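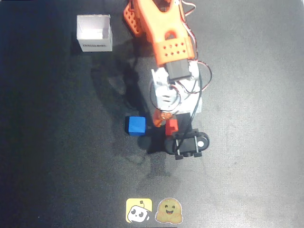 Dark grey, speckled work surface, seen from above.

Home Kitchen Workshop Laundry Garden Ask a Question

Filed under: Workshop & Utility Room > Benches, Mats and Surfaces

Looking after a work surface

Most of the questions that come in about benches are really about cleaning, and most of the damage I see was done by cleaning. Somebody spills glue, reaches for the strongest thing under the sink, and ends up with a pale ring that will be there for good. What follows is what I do in my own utility room, which has a long bench down one side and an old kitchen table at the end of it. Some of it will suit a kitchen worktop as well, but check what yours is made of first.

Daily wiping

Dry first, then damp. A soft brush or an old paintbrush gets the grit off. If you go straight in with a wet cloth you drag the grit about under it and that is where the fine scratches come from. After brushing, wipe with a cloth wrung out well in warm water with a few drops of washing-up liquid, then go over it with a dry one.

I keep two cloths for the bench and they don't go anywhere else. Cut a corner off each so that they can be told from the kitchen ones after they have been through the wash. Microfibre is fine for this, though wash it without fabric softener or it stops picking anything up.

Dark surfaces show dust and pale ones show everything else. If you are choosing, go for a mid or dark grey with a bit of fleck in it. Plain black looks smart on the day you buy it and shows every fingermark afterwards.

Mats

A mat is worth having on any table that also gets used for something else. The rubber-backed kind stays put. The thin plastic kind slides, but you can stop it with a few squares of shelf liner underneath. Do not use double-sided tape on a varnished table. It will hold perfectly well, and then in a year's time it will take the varnish off with it.

Cutting mats need to be kept flat and out of the sun. I left a good Bailly one on a windowsill over a summer and it curled up at both ends like a slice of stale bread. You can sometimes bring one back by laying it in a bath of warm (not hot) water for ten minutes, then putting it on a flat floor under a board with heavy books on top overnight. Mine came nearly flat. There is still a slight rise in one corner and I have stopped trying.

To clean a mat, lay it in the bath or on the draining board and use lukewarm water, washing-up liquid and a soft nail brush, working in circles. Pat it dry and leave it lying down. Hanging mats on a nail is handy but they stretch at the hole.

Felt and fabric mats want a vacuum cleaner with the upholstery tool. For candle wax, put the mat in the freezer for an hour and the wax will crack off.

Marks and stains

Start with the mildest thing and stop when the mark has gone. The order I go in is water, washing-up liquid, bicarbonate of soda made into a paste, white spirit, and then living with it. Try anything past the second on a part that doesn't show.

Pencil comes off with an ordinary rubber. Ballpoint will often come off a sealed surface with surgical spirit on a cotton bud, if you dab and don't rub. Rubbing spreads it. Change the cotton bud as soon as it has colour on it.

Permanent marker on a hard sealed surface: draw over it with a whiteboard pen and wipe straight away. You may have to do it two or three times.

PVA glue is best left to dry fully and then peeled. When it is half dry it smears. Superglue is another matter. On glass or metal you can use acetone, but keep acetone away from plastic, varnish and most mats, which it will soften or cloud. On those I lift the edge of the blob with an old plastic card and take off what will come.

Sticker residue gives way to cooking oil. Put a little on kitchen paper, lay it on the patch, go and have a cup of tea, and then roll the gum off with your thumb. Wash the oil off afterwards with washing-up liquid or the dust will stick to it.

Paint depends on the paint. Emulsion will wash off when fresh and scrape off when dry. Anything bright, and blue and red are the worst in my experience, ought to be dealt with at once on a pale bench,

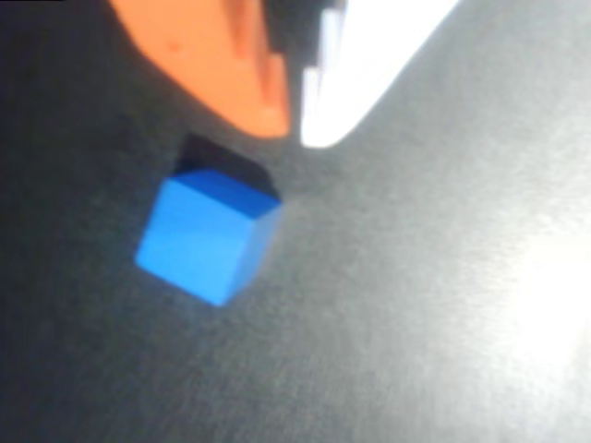 and even then you may be left with a faint tint that only fades over several months of ordinary wiping. Don't bleach it. Bleach on a coloured laminate leaves a patch paler than the rest and you will notice the patch far more than you ever noticed the paint.

Water rings on waxed wood usually go if you rub in a little more of the same wax with a soft cloth, following the grain, and leave it a day. Rings on varnish are harder. I have had some luck with a warm iron over a folded tea towel, a few seconds at a time with the steam switched off. White rings respond to this. Black ones have gone into the wood and will need sanding.

Oiling a wooden bench

Once a year is enough for a bench in a dry room. I do mine in November when I am fed up with the garden. Clear it, brush it, and sand lightly along the grain with 100 grit if it is rough, then go over it again with something finer. Wipe up all the dust with a barely damp cloth and let it dry properly before any oil goes near it.

I use Wudska bench oil, but any of the boiled linseed ones will do for a bench that doesn't see food. Put on a thin coat with a rag, leave it for a quarter of an hour, and wipe off everything that hasn't soaked in. People leave too much on, and then it goes tacky and stays tacky. Two thin coats, a day apart.

Rags with linseed oil on them can heat up and catch fire by themselves if they are left in a heap. Spread them out flat outdoors, away from anything that burns, until they have gone stiff, or put them to soak in a lidded metal tin full of water. Do not put them in the kitchen bin on top of everything else. This is the one piece of advice on the page I would ask you not to skip.

Keeping small things in order

Shallow containers are better than deep ones. In a deep tub you only ever see the top layer and everything you want is in the bottom one. Lids of shoeboxes, baking tins past their best and the trays that mushrooms come in are all good. I paid for a Clandness drawer cabinet with 18 drawers and I will say it is useful, but for years before that I managed with jam jars.

Label the front, not the lid. Lids get swapped. Masking tape and a pencil is the best labelling system I have used because you can change your mind.

For a job that goes on over several evenings, give it a box of its own. Everything for that job goes in it at the end of the night, including the odd screw you aren't sure about. Plain white card boxes are easiest to see into. If you leave the box open on the bench while you work, you are also more likely to put things back in it. 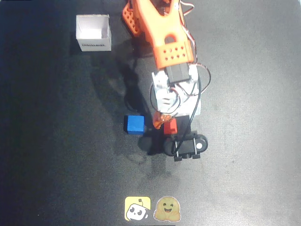 Dark mat with an open white cardboard box at the upper left.

A magnetic dish is good for screws and pins. Keep it away from your bank cards. If you drop a pin on a hard floor, turn the lights off and lay a torch on the ground so that the beam runs along the floor. Anything lying there throws a long shadow and you can walk straight to it. For carpet, stretch an old pair of tights over the end of the vacuum hose, hold it on with an elastic band and go over the area slowly.

Light

One lamp in front and slightly to your left if you are right-handed, the other way about if you aren't. Overhead light alone puts your own hands in the way. Clamp lamps beat standing lamps on a busy bench. My Bovus one has outlasted three bulbs and a fall, though the clamp has started to creep and I've packed it with a bit of old bicycle inner tube, which also stops it marking the wood.

Clean the bulb now and then, switched off and cold, with a dry cloth. It makes more difference than you'd think.

Leads and wires

Loose leads across a bench get caught on sleeves. Run them along the back edge in a row of bulldog clips with the lead through the handles. For spare leads, coil each one loosely and put it inside a cardboard toilet roll tube with its name written on the side. Don't wind a lead tightly round its own plug, as it breaks inside where it bends and you won't see the fault.

Have a look over all of them a couple of times a year. Anything with a split in the outer cover goes in the bin. Check the fuse while you are at it: a table lamp wants a 3 amp, and a lot of them turn up with a 13 in.

The Friday clear

I do this at the end of the week and it takes around twenty minutes. Tools back on the wall, scraps sorted into keep and don't keep, brush down, damp wipe, dry wipe, empty the bin. Blades go into an old sweet tin with a slot cut in the lid, taped shut when full and taken to the tip. If something has sat on the bench for three Fridays running without being touched, it goes on the shelf with a bit of tape saying what it is and what it's waiting for. There are four things on that shelf at the moment, one of them a clock.

Recently added in Workshop & Utility Room

Getting rust off garden shears
What to do with half tins of paint
Stopping a drawer that sticks in damp weather
Storing sandpaper so it stays flat
Cleaning paintbrushes you had given up on
Which glue for which job
A draught strip for the shed door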